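Jeans and Belts: Frequently Asked Questions
Stondell Clothing Care, Garment Preparation

These answers cover denim sent to Stondell with a belt, or with a belt to be fitted before display, storage or resale. For wash and repair questions, see the Komholm counter page.

Do you take jeans with the belt still in them?

Yes. Tick "belt fitted" on the docket. A belt that arrives fitted goes back fitted unless you ask for it to be returned on its own. Belts are removed before any wet treatment and are not washed.

How is a belt taken out?

The buckle is undone and the jeans are laid flat on a table. The belt is then drawn out from the buckle end, one loop at a time, with the denim held down beside each loop. Pulling the full length in a single motion puts the load on the stitching at the top of the loop, where most loops fail.

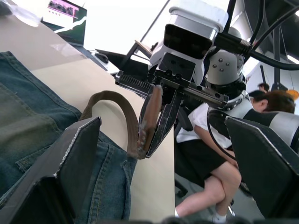

A soft or worn belt will fold back on itself between loops. Ease the slack along before pulling again. If the tip has frayed, trim stray threads first so they do not catch on the bar tacks.

Which way should the belt go in?

Our default for all styles is to start at the wearer's left front loop and work around the back, so the tip finishes on the wearer's left. If you wear yours the other way, write "reverse" on the docket.

Is it easier to fit the belt on a table or on the body?

On a table. Lay the jeans flat with the waistband toward you and the legs running away. Both ends of the belt can then be reached without turning the garment. Draw the ends apart until the leather sits straight along the waistband, then check that no loop has been missed. 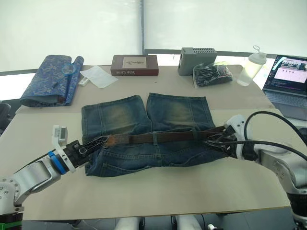
The centre back loop is the one most often skipped. Run a finger along the inside of the belt before closing the buckle. A missed loop shows as a gap between belt and waistband once the jeans are worn.

What widths do you accept?

Any width that passes through the loops without force. A belt should have 2 mm of clearance in the narrowest loop. Tighter belts can be fitted, but they crease the leather edge and we do not accept claims for that.

Should the buckle be done up for storage?

We leave it undone for anything stored longer than 16 weeks. A fastened belt takes a set at the hole in use. For shorter periods it makes no difference. In either case the buckle should lie flat on the waistband, with no bare metal pressed into a folded leg.

How are the legs folded?

Legs are laid side by side and folded back under the seat, so that the waistband and belt stay uppermost. We do not fold through the waistband. Where the denim has worn or faded areas on the thigh, the fold is placed clear of them where the length allows.

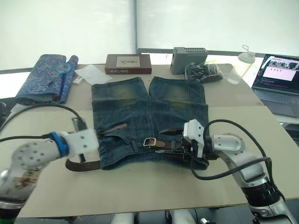
Will a leather belt mark my jeans?

It can. Dye transfer runs both ways: indigo onto pale leather, and brown or black finish onto light denim. Unwashed dark denim is the usual source. Store the belt separately if either item is new.

Can you repair a worn belt tip?

Minor fraying can be trimmed and sealed. A tip that has split into layers needs to be glued and pressed, and is sent to our Hasach workroom. Suede and rough-finished leather is not sealed, as the product darkens the surface.
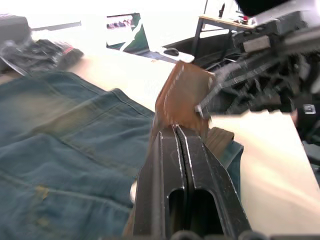

Ask for service code 1273 when booking a tip repair. The belt must be out of the jeans before it is sent, and the work adds 16 days to the return time.

Do you supply belts?

No. The Butt Street branch keeps a small range of plain replacement buckles, fitted while you wait between 9 a.m. and noon. Bring the belt with you.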